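Plastic egg carton or paper one for selling at the gate?

Posted by Ovau, September 24, 2023

We have hens since March and now there are more eggs than we can eat. Until now I use the grey paper cartons, but they get soft in our damp pantry. Is it worth to buy plastic ones? And must I fill the carton from one side? My neighbour says it matters.

Ramalho
Paper is fine. Just keep it dry.

Jimwood
I sell 40 eggs in a good week and I changed to plastic last year. They can be washed, and if customers bring them back you save money. Please wash them well each time, with hot water and soap, and let them dry open. Paper ones you should not use again if an egg has broken inside.

Nirunau
I agree with the answer of Jimwood. About the filling, it is only habit, but I start at one end and go pair by pair, so the weight stays together while I work. I put the eggs with the pointed end down. Do not leave loose eggs on a bare table for long, they roll very easily. I have lost a few like this and the floor was not nice to clean.
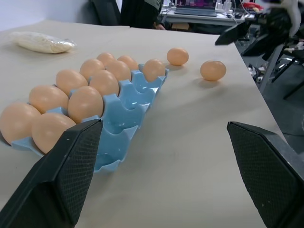

Brown eggs in a pale blue plastic carton, two still on the table.

My cartons cost 337 for a box of 40, delivery was extra.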